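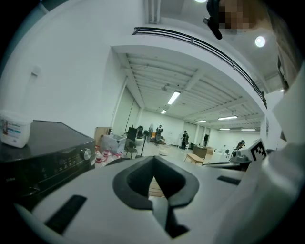 # Getting a crowded floor under control in a room with a mezzanine

**Asked by Engelbert Eder** — Thursday, September 4, 2025
Category: Storage and organizing > Shared and work spaces

We have a ground-floor unit with a mezzanine over part of it. The lease gives the ground floor as 974 square feet. Under the mezzanine it goes back a long way, with beams and ductwork overhead and fluorescent lights. The other part is open up to the higher ceiling. The mezzanine has a black metal railing with horizontal bars along the edge.

My problem is the floor. It started out as a room with some furniture in it, and now it's furniture plus supplies, cardboard boxes and plastic storage containers. Things get put down when they come in and they stay where they were put. To get at anything in the back I have to move two or three other things first, and then those things end up in the walkway.

What I've tried so far:

- Labels on the boxes. Good for a month. Then the boxes got refilled with other stuff and the labels were wrong.
- A "sort later" pile. It's still there.
- Putting things on top of the big black appliance. It has a flat top and it's right there when you walk in, so it's the default drop spot. There's a white tub with a lid that lives on it now. The controls are on the front edge and things hang over them if you aren't careful.

What I'd like to know:

1. Shelves along the side wall or freestanding shelves in the middle?
2. Can I use the beams to hang anything? I rent.
3. Is it a bad idea to move the bulk of it up to the mezzanine? It's mostly clear now, but everything has to go up by the stairs.
4. Do I need to get rid of the cardboard?

Budget is $1000 for everything and I'd like to have some left. I need it done before the middle of November, when we get the next big delivery. Two of us can work on it, weekends only.

I've looked at the Danzer steel shelving and at a cheaper line called Jetik. I can't tell from the listings what the difference is other than the price.

---

## Answer 1 (accepted)

**hallway_closet**

I ran the stockroom for a party rental business for a long time, in a building laid out a lot like yours, with a low part under a mezzanine and a high part out front. I'll take your questions in order but there's something to do before any of them.

**Before you buy anything**

Empty one section of floor completely. Pick the part closest to the door. Put what was there into four groups: used every week, used a few times a year, not used, and belongs to somebody else. That last group is always bigger than people expect in a shared space. Write a name and a date on every item in it and email the owners. Give them two weeks.

Then do the next section back. Don't start at the far end. If you start in back you have to carry everything past everything else, and you'll quit by lunch.

When you've done the whole floor, measure the piles. That tells you how much shelving to get. We bought ours first the first time and ended up with four units of the wrong depth.

**1. Wall or middle**

Wall. Freestanding units in the middle look efficient on a drawing, but in a deep room they block the light for everything behind them. They're also easier to tip if you load them high. Run the shelves down one side wall and keep the other side for furniture. Leave a walkway down the full length, 36 inches at the narrowest, and put tape on the floor along both edges. The tape matters more than the shelves do. People won't put a box down on the wrong side of a line nearly as often as they'll put one down on a bare floor.

Check where your light switches and outlets are before you pick the wall. I've seen a switch disappear behind a shelf and somebody reach through paint cans for it for three years.

Depth: 18 inches for boxes and tubs. The 24-inch ones turn into two rows and you lose track of the back row.

**2. Beams**

Leave them alone. You rent, you don't know what they're rated for, and there's ductwork up there that somebody needs to get to. Same for the railing. Don't clip hooks on it or hang bags from it. A guardrail is there to stop people from falling and anything hung on it can come down on whoever is underneath.

Also stay well below the light fixtures. We kept a rule of 18 inches clear under anything on the ceiling, and if you have sprinklers the fire code where you are may set its own number. Call the local fire department's non-emergency line and ask. They were helpful to us.

**3. Mezzanine**

Use it for the few-times-a-year group, as long as it's light and one person can carry it on stairs with a hand free for the rail. Seasonal decorations, foam, empty tubs, spare cushions. Ask the landlord for the floor load rating in writing first. Paper, books, liquids and anything with a motor stay on the ground. Keep things back from the edge so nothing can roll under or through the bars.

**4. Cardboard**

You don't have to get rid of all of it. Cardboard is fine for something that comes in, gets used up and goes out. For anything staying longer than a season, move it into a clear tub with a latching lid. You said the labels went wrong after a month. With clear tubs you can see what's in there and the label stops mattering so much. Buy them all the same size so they stack. Mixed brands don't stack even when the sizes are printed the same.

Get the boxes off the floor either way. One leak and the bottoms go.

**The appliance**

Clear the top and keep it clear, and find the tub a shelf within arm's reach so it still has a place near the door. Vibration walks things toward the edge if it's a machine that vibrates, and if it gives off heat you don't want plastic sitting there. Check the manual for how much space it wants around it. Then put a small table or a cart by the entrance for incoming stuff. You have a drop spot because you need one. Make it a cart and roll it back once a day.

**Budget**

If you get the clear tubs in cases, figure a third on tubs, half on shelves, and the rest on tape, wall anchors, a cart and a dumpster run. You may have to ask before you anchor to the wall. Most landlords agree if you offer to patch the holes.

---

**Comments on this answer**

**Engelbert Eder:** Thanks. I did the section by the door on Saturday morning. The belongs-to-somebody-else group was more than half. I've sent the email. Landlord says anchors are OK on the left wall only, so the shelves go there, past the appliance.

**hallway_closet:** Good. Make sure the first unit doesn't stop the door on that side from opening all the way, if you have one.

**pmk_storage:** 36 inches is tight if you use a hand truck. We have 42 and I wouldn't go smaller.

**hallway_closet:** Fair. 42 if there's room for it.

---

## Answer 2

**rackandpinion**

Only answering the shelving part.

I have both. The Danzer is heavier steel and the shelves bolt in at the corners. The Jetik is the clip-together type. You can put a Jetik unit up by yourself in ten minutes with a rubber mallet, and take it down the same way. The Danzer took me and my brother-in-law most of an hour for the first one and less after that.

Mine have been up for two years. No trouble with either. The Jetik sways a little if it isn't anchored. I keep light tubs on it and tools on the Danzer.

Things I would look at on the listing:

- Whether the load number is per shelf or for the whole unit. Sellers mix these up all the time.
- Whether the load number is with feet or with casters. It drops a lot with casters.
- Whether the deck is wire, particleboard or steel. Small things fall over on wire. Get liners or pick another deck.
- Height. In the part under your mezzanine, measure to the lowest thing overhead, the duct or the light, not to the ceiling.

There's also a Brukska line that costs more. I haven't used it.

If you watch the local listings you can get used steel shelving from stores that are closing. I paid for one unit new and the other four were used. Bring a level and look at the uprights before you pay. A bent one never stands right.

---

**Comments on this answer**

**Engelbert Eder:** Did you anchor the used ones too?

**rackandpinion:** Yes, all of them. L-brackets at the top, into studs.

**tbarrow:** Seconding the liners. I cut mine from old plastic signs.

---

## Answer 3

**grn_thumb_41**

Rent a storage unit. We had the same thing and got a Plutovov locker, the small one, and put everything in there. Problem solved. Much less work than shelves.

---

**Comments on this answer**

**hallway_closet:** You pay for that every month, and it's usually stuff from the not-used group. I'd sort first and see if there's anything left to store.

**grn_thumb_41:** It worked for us.

**pmk_storage:** How often do you go there?

**grn_thumb_41:** Not a lot.

---

## Update from the person who asked

Adding this for anyone with the same kind of room.

We're three weekends in. The front half is done and the walkway is taped at 42 inches. I went with two Danzer units for the heavy supplies and three Jetik for tubs. Everything on the left wall is anchored. Most of the cardboard has been recycled, and what's left is for the things we use up.

The owners picked up a bit less than half of their stuff. I've given the rest of them until the end of the month.

The landlord is still looking for the load rating on the mezzanine, so nothing has gone up there. The back half is going to be slower. It's mostly furniture and I need to decide which tables we keep. If anyone has a good way to store folding chairs against a wall without a rack, please add an answer.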